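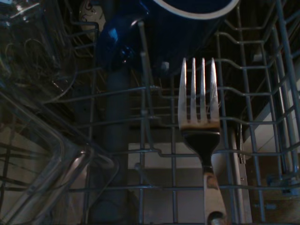 Firnach upper rack in grey, with a fork and an upturned blue mug.

Firnach Upper Dishwasher Rack, Grey
Part no. 2274
$106.00, GST included
In stock at Drestinport

Replacement upper rack for Firnach built-in dishwashers. Coated steel wire in the standard grey colour, with rows of fixed vertical tines. Suits mugs, glasses, small plates, lids and food containers. Odd pieces of cutlery can stand between the wires if the basket below is full.

The rack is supplied bare. Rollers, end stops and the upper spray arm are sold separately, and in most cases the ones from your old rack can be moved across. Check them for wear before you do.

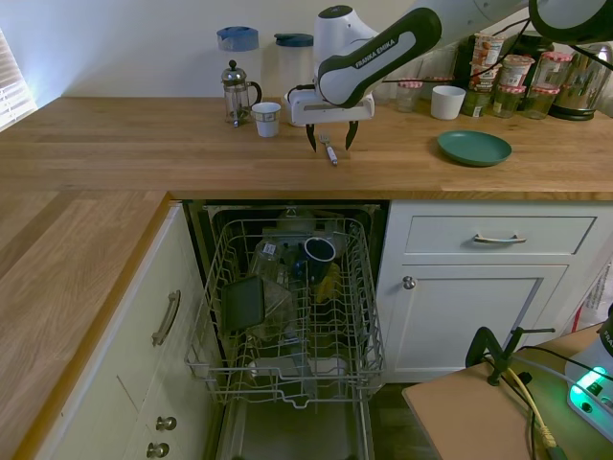
Upper rack pulled out under a timber benchtop, loaded with a mug, a glass and a flat dark green piece.

Specifications
Tine height: 70 mm
Material: steel wire, coated
Colour: grey
Position: upper
Guarantee: 2 years on the coating, parts only

Fitting
Pull the old rack out as far as it will go, open the end stops on both rails and lift the rack clear. Move the rollers to the new rack. Slide it back on to the rails, level on both sides, and close the end stops. No tools are needed unless the roller pins have rusted in, when a small flat screwdriver will do it.

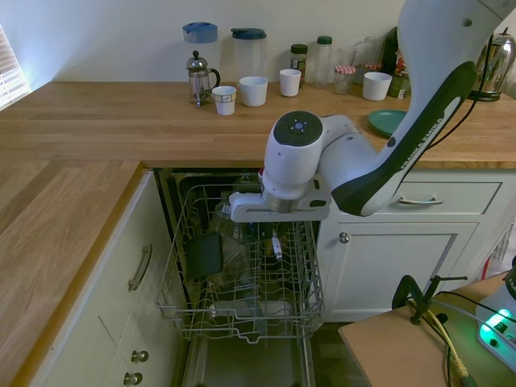

Leave enough clear floor for the rack to come right out over the open door. In a corner kitchen, check that it won't catch the handles on the neighbouring drawers and cupboards. The rails are not adjustable for reach.

Will it fit my machine?
The model number is on the inside edge of the door. Machines sold under the Vukent name use a narrower rail and will not take this rack. If the label has worn off, measure the old rack across the rollers and ring us before ordering.

Care
Wipe the tines down with warm water and a soft cloth. Do not use steel wool. Chips in the coating can be touched up with Navickas rack repair paint, grey, listed under Accessories.

Delivery and returns
Dispatched same day if ordered before 1 pm. Unused racks can be returned in the original carton. Return postage is at the buyer's cost.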